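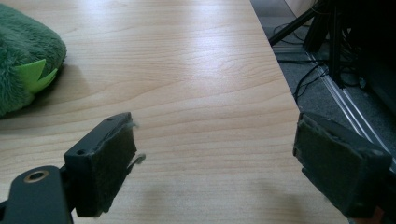
4.3 Recording a demonstration set

A demonstration set is a group of short recordings of the same task, made with the hand-held gripper and stored under one task name. The Femar recorder treats each press of the trigger button as the start of a new recording. Before the first one, place a single object on the bare tabletop and open the fingers fully. Soft objects such as the green plush toy suit a first set, as the felt-like pads hold them at low grip force. The object may start near the edge of the view, provided part of it stays visible.

Before you start

Complete the mapping pass in section 4.2. Check that the free space on the card is at least 2 GB. Enter the task name on the recorder; names are case-sensitive and cannot be changed once the set is open.

Procedure

1. Hold the gripper over the table with the fingers open and both pads in view.
2. Press the trigger button once. Wait for the short tone.
3. Move toward the object at a steady pace. Do not stop above it.
4. Close the fingers until the object is held, then lift it clear of the table.
5. Carry the object to the target position, lower it, and open the fingers.
6. Draw the gripper back to the starting height and press the button again.
7. Move the object to a new starting position and repeat from step 1.

Note: Vary the starting position and the angle of approach between recordings. A set in which the object always starts in one place will train a policy that reaches only for that place.

Caution: Keep cables on the floor away from your feet. A pull on the sync cable during a recording shifts the time stamps, and the recorder does not report this.

4.4 Empty-table recordings

Each set also needs recordings with nothing on the table. The Juhl trainer uses them to learn the look of the fingers and the work surface. Follow steps 1, 2 and 6 only, and hold the fingers open throughout. 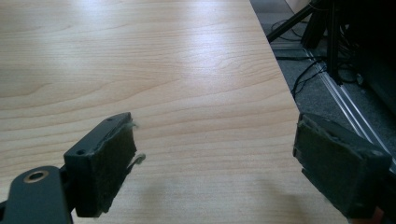

Figure 4-6. Open fingers over the empty table.

Glare on the tabletop is acceptable if the table edge can still be made out. Loose fibers on the pads are also acceptable – trim them only between sets, never within one, so that the pads look the same in every recording.

4.5 Set size

The reference set made at Prenivthorpe holds 3294 recordings, of which 351 are empty-table recordings. After review, 1658 were kept for the first training run. Smaller sets can be loaded, but the trainer shows a warning.

To discard a recording, hold the button down until the tone sounds twice. Discarded files stay on the card until the set is closed.

Section revised 28th January, F. Prosser.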